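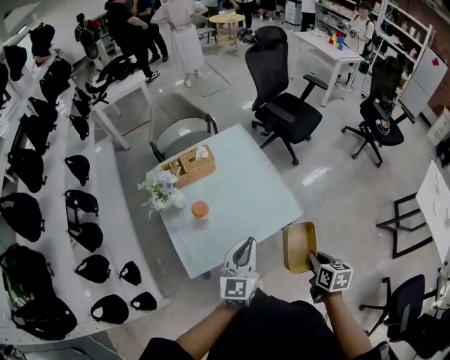 Subject: Re: [corcombe-walkers] Kershaw loop, which way round?

Hi all,

On the Kershaw loop, someone wrote:

> Has anyone done it clockwise lately? My map shows the path
> cutting behind the reservoir but the county site says closed.
> Also wondering if 2 hours is realistic with a slow dog.

I did it clockwise last month and loved it! The path behind the reservoir is open again, they've just moved the gate up the hill a bit (look for the green post, it's easy to walk right past). The county page hasn't been touched in ages, so I wouldn't go by that.

2 hours with a slow dog... hmm. My old beagle took closer to three, but she reads every single fence post like it's the morning paper. You climb 600 feet going clockwise and nearly all of it comes in the first mile, so you get the misery over with early and then it's a lovely long stroll down into Plirnmont. Counterclockwise you finish on the steep bit, and my knees have opinions about that.

Parking: the Otummont lot was full by 9 when I went, but there's a pull-off on Route 164 maybe five minutes further along, and the trail starts 100 yards past it. Bring water for the dog, the creek was down to a trickle.

Oh, and whoever has the club's spare trekking poles, could I borrow them for September? Mine finally snapped at the bottom joint and I'm too cheap to replace them before the sales.

Happy walking,
the one with the beagle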